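Budgeting for a second set of grippers

I have put off the equipment plan for next year long enough. The current line covers 2 handheld grippers, both from Isgate, plus spares. The total stands at $1,137, and the part of it that worries me is consumables, meaning finger pads, pivot screws and cables.

Morag MacKinnon asked why I don't just order the cheaper Stikier kit and replace it whole when it wears out. I ran the numbers. A Stikier finger pair is $76, but the pads are molded in, so a worn pad means a new pair.

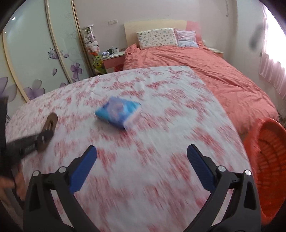

Pads are the first thing I price on any gripper. They wear long before the linkage does, and the supplier's list price rarely includes a second set. A textured or ribbed pad on the inner tip helps with puffy plastic packaging, such as a soft pack lying on a bed sheet, and I would not buy smooth ones for household items. The pivots come next. With four screws showing across the two fingers, I count four per tool when ordering hardware, then double it.

Boiko quotes 6 weeks for separate pads, so the order has to go in by August. Flitamwood is faster but wants a larger minimum – more pads than I can use before the adhesive ages.

Still open: whether to carry a spare cable per tool or one for both.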